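Caltus Perception 2
Object tracking and grasp labeling software for hand-held grippers

Caltus turns wrist-view recordings into grasp data a planner can use. It corrects wide-angle distortion, follows the fingers and marks open and closed states.

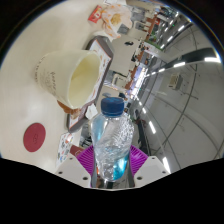
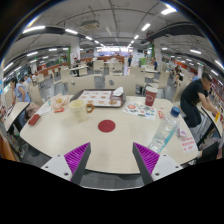
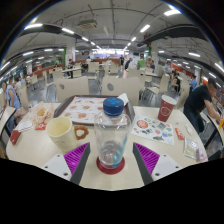 Clear bottle with a blue cap, food court table – gripped in the first view, lying on its side in the second, upright between open fingers in the third.

Input: up to 2000 recordings per project
Export: 30 poses per second
License: single seat or site
Support: Anežka Murín, Geraghty office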